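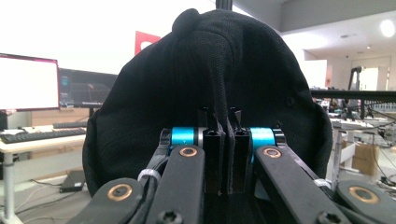

Unit 4 handout: Picking up soft things

Read this before the October lab. Bring a printed copy or have it open on the bench computer.

What this unit covers
Up to now your grippers have only handled rigid parts: blocks, tubes, the 3D-printed cups. Cloth behaves differently. It has no fixed shape, it folds where you don't want it to, and the place you grab decides how the rest of it hangs. In this unit each group collects hand-held demonstrations with hats and other small fabric items, then uses them to train the pick policy for the Kurau arm.

Terms
Pinch grasp – two pads close on a thin fold of material.
Crown – the top part of a hat. The rim is the open edge.
Slack – loose fabric between the grasp point and the nearest support.
Episode – one demonstration, from the start beep to the stop beep.
Regrasp – letting go and closing again in the same episode. Allowed, but write it in the log.

Choosing the grasp point
For a soft hat lying crown up, take a fold of fabric between the pads. A fold is easier to hold than a single layer. Keep it narrow. If you gather too much, the pads sit too far apart and the grip reading is no use to us.
Don't push the pads down into the hat. Come in level, close, wait for one count, then lift. The wait matters more than people expect – last year half the dropped hats were lifted before the pads had finished closing.

Black items
Dark cloth against dark pads gives very little contrast. Keep these episodes in their own folder, named with your group and the word dark. We will train once with them and once without and compare the two in week 10.

Procedure
1. Check that all four linkage arms move freely. Report any play in the joints.
2. Check that the cable ties are snug and the cable doesn't rub on an arm.
3. Start the Grostex logger and enter your group name.
4. Record 32 episodes per item. Change the starting position of the item each time.
5. Label each episode as held, slipped or missed.
6. Copy the folder to the Jallutov drive before you leave. The bench computers are wiped overnight.

Common problems
Logger stops at 500 frames: the long recording box is not ticked. Set the limit to 600.
Cloth catches in the linkage: open the jaws fully and ease it out by hand. Power off first.
Pads close but nothing is held: usually the approach was too high.

To hand in
One page per group. Give your held, slipped and missed totals for each item, a sketch of the grasp points you tried, and a paragraph on which one you would teach the arm and why. Colour coding the sketch is fine.

Reading
Course reader, the Sriwong chapter on deformable objects, first half only. The section on knots is optional.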